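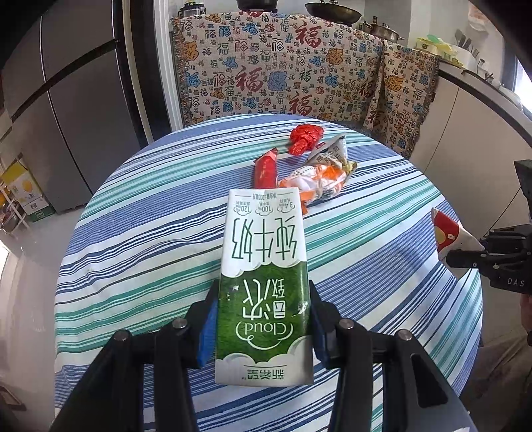 **Ustumby, December 24, 2025.** The Tuncer community center will change its afternoon snack service in March, moving from poured milk to single-serve cartons set out with wrapped snacks.

Under the new plan, each round table in the common room receives 200 ml cartons of pure milk and a mixed set of individually wrapped items. Poured milk, now served from a shared pitcher, will be withdrawn on the same date. The center has 199 registered snack users and placed a first order of 1,653 cartons.

Unopened cartons will be stored upright at room temperature in the supply closet. Opened cartons are to be discarded at the end of the session. Staff will check date codes on delivery and again when a case is opened.

"The carton fixes the portion at 200 ml, and the record sheet gets shorter," said Songül Akyol, who manages food service at the center. She said the setup time per session is set at 15 minutes under the new schedule, including laying the tablecloths.

Striped cloths stay in use and will be washed weekly. Wrappers go in general waste. Cartons are to be flattened and placed in the carton bin by the side door.

Users who need a milk substitute must file a request with Liis Eglītis at the front desk before the change takes effect. Requests already on file carry over. Snack hours and fees are unchanged.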